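Ticket #1433
Product: Clodel home tasks module
Component: Folding / small parts
Status: Open (was Resolved, reopened by reporter)
Priority: Normal
Reporter: Haf Bevan
Assigned to: Zhiqiang Li

Description

Reopening this because I don't agree it's resolved. The release note says the module can now "handle everyday table chores." I run the shop floor at Irkix, and we were told we could hand over three jobs: folding shop rags, putting bolts back into their bins, and closing up the small cartons we ship samples in. We tried all three on Tuesday. I'd call one of them half done.

Rags: it folds them if they are flat and square to the table when it starts. Ours come out of the dryer in a wad. With the wad it picked up the top one, got a second one along with it, and folded both into something I would describe as a lump. Then it reported success.

Bolts: fine with the long ones. The short ones it pinches by the head and drops when it turns.

Cartons: it never got the second flap under the first.

Expected: what the release note says.
Actual: see above.

Comment by Zhiqiang Li

Thanks Haf. Can you confirm the version, and whether the rags were the same cotton ones as before? Also please attach the run log for the carton attempts. "Never" could mean several different faults on our side.

Comment by Haf Bevan

Version 4, same cotton rags, log attached. By never I mean I stood there until lunch.

I'd also like to know what counts as success. The log has "task complete" next to the lump.

Comment by Zhiqiang Li

I've read the log. On the rags, the completion check looks at the outline of the cloth from above. Two rags folded together have nearly the same outline as one, so it passes. That is a real bug and I've split it out to its own ticket. Please keep the carton and bolt discussion here.

On the cartons, the left hand lets go of the first flap before the right hand has the second one. It does this every time in your log. My guess is that the demonstrations we trained on were done by people who let go early too, because a person can feel the flap will stay put for a moment. The arm can't feel that. Asking Yufang to look at the demo side.

Comment by Yufang Xu

Looked at it. We have 3,000 demonstrations for cartons and Zhiqiang is right about the early release in a lot of them. We're redoing the two-handed part with instructions to hold the first flap until the second is fully under. Adding a still from the demo room so Haf can see what the raw material is.
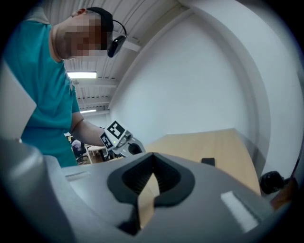
Attachment 2: demo room, hand-held grippers with marker blocks, view from one of the grippers.

Everything the arm learns about a job comes in through tools like those. Whoever is doing the demo also has to do it with two ribbed black finger pads where their own fingers would be, so they get clumsy at the same points the arm does. Flaps are bad. Anything thin lying flat on a table is bad.

Comment by Haf Bevan

So a man stands at a table and does the chore himself, with a worse hand than the one he was born with, and does it again until there are thousands of them. Then the machine does it a bit worse than he did. I'm trying to be fair here, but I have a person on my floor who closes those cartons while talking to somebody else about football.

My question for the ticket is simple. If you redo the flap part, does that fix my carton, or does it fix the carton you have on your table? Ours are a different make and the board is stiffer. We switched suppliers in November.

Comment by Yufang Xu

Fair question. I don't know yet. Stiffer board should be easier to grip and harder to tuck. If you can send us a stack of yours, we'll use them for part of the new set.

Comment by Haf Bevan

Sent. Flat, in one parcel. Please don't have the arm unpack it.

Comment by Sakda Phromma

Joining from the Dova site since we see the same thing with bolts. Short ones get pinched by the head and drop on the turn. We worked around it by tipping them onto a piece of rubber mat first so they don't roll. It went from hopeless to usable. It still needs someone to tip them out and spread them, and by that point my guy could have binned half of them by hand.

One more data point. We tried the dish rack routine from the home side for fun. Mugs okay, bowls no, and we stopped before plates.

Comment by Zhiqiang Li

Mat is a good workaround, adding it to the known issues page. The cause looks like grip depth: the pads close too high on short parts. There is a setting for it, under Grip, called approach offset. Try lowering it by 2 mm and rerun. Don't go lower than that or the pads will touch the table.

Comment by Haf Bevan

Lowered it by 2 mm. Short bolts now stay in on the turn. It put several in the wrong bin, but they got there. I'll take it.

Cartons unchanged, as expected. Rags I've gone back to doing the old way.

Comment by Xuelian Cai

Support lead here. Summary of where this stands:

Bolts: setting change confirmed at Irkix. Sakda, please confirm at Dova. Wrong bin to be filed separately.
Rags: false "task complete" tracked in the split ticket. No fix date.
Cartons: new demonstrations in progress with the customer's own cartons. Retest when the new build is out.

I've asked for the wording of the release note to be changed to list the tasks and conditions we tested. Haf, would you be comfortable with us closing this one and following the carton work in a new ticket?

Comment by Haf Bevan

No, leave it open. It was closed once already and the flap was still sticking up. I'll close it myself when I see a carton shut that nobody had to help with, and I want it to be one of mine.

Comment by Xuelian Cai

Understood. Status stays Open, waiting on build.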